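Print this page
E-mail this page to a friend

Cream table top board has a seam showing and rings from cups, can it be saved?

Posted by Clem McKinnon, Rurkbridge

We have a big work table in the back room with a pale cream board laid over the top. It came from Pistell and the size on the docket was 767 by 709, two pieces butted together and glued down on the old top. When it went in you could hardly see the join. Now there is a faint line running across it, and when the light comes in from the side the whole surface looks streaky, as if it had been wiped with a greasy cloth. It has been wiped with a clean one, many times.

The other trouble is drinks. We use clear plastic cups and they get put down anywhere. There are a couple of orangey yellow marks that I took for squash, but washing up liquid has done nothing to them. The board has also gone a bit yellow all over, or I think it has. I have no offcut left to hold against it.

I have tried warm water, washing up liquid and a cream cleaner (once, and I stopped because it felt scratchy). I would like to know whether the join can be filled, what takes the marks out, and whether I should give up and put a new board on. I don't want a tablecloth as things have to slide on it.

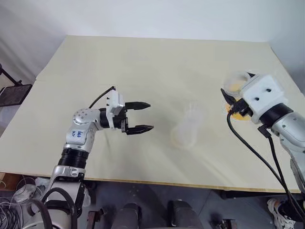 Page last changed: Wednesday, 8 p.m.

Posted by Jabłońska

Leave off the cream cleaner. It is an abrasive, and on a smooth board it will take the shine off in patches, so you end up with dull bits and shiny bits and those look like streaks as well. If you only did it once you have probably got away with it.

For the streaks, what you most likely have is a build-up of washing up liquid. Mix a small splash of white vinegar in a bowl of warm water, wring the cloth out hard, go over the whole top in straight lines, then do it again with plain water and dry it at once with an old tea towel. Don't let water stand on the join. If it gets under, the edges lift and you won't get them flat again.

For the coloured marks, make a paste of bicarbonate of soda and water, put it on the mark, leave it for ten minutes and wipe it off without rubbing. Try it in a corner first. If the mark is still there after 2 goes, it has gone into the board and you will have to live with it. Some marks are only paint or a bit of sticker, so run a fingernail over it before you start. If you can feel an edge, it is sitting on top and will lift with a plastic scraper.

The join can be filled if it is open enough to take filler. Can you get a fingernail into it? If you can't, I would leave it alone. Filler smeared over a tight join dries a different colour and shows far more than the line did. Jarnel do a soft wax stick in cream which I have used on kitchen worktops. You rub it across the line, scrape off the extra with a bit of card and buff it.

The yellowing is just age and daylight. Ours was the same by the window and there was nothing to be done about it.

Posted by workbench_ted

just turn it over if its not stuck down

Posted by Clem McKinnon, Rurkbridge

Thank you. It is stuck down, so no turning it over. I can't get a nail in the join, so I will leave that be. The vinegar water has taken off a fair bit of the streaking on the half I have done and I'll do the rest when the table is clear. One of the marks did have an edge to it and came up with the scraper. The other is soaking under bicarb as I type.

Does the wax stick go sticky in summer? The room gets hot in the afternoon.

Posted by Jabłońska

Mine hasn't, but it is not in full sun. Keep it thin.

Print this page
E-mail this page to a friend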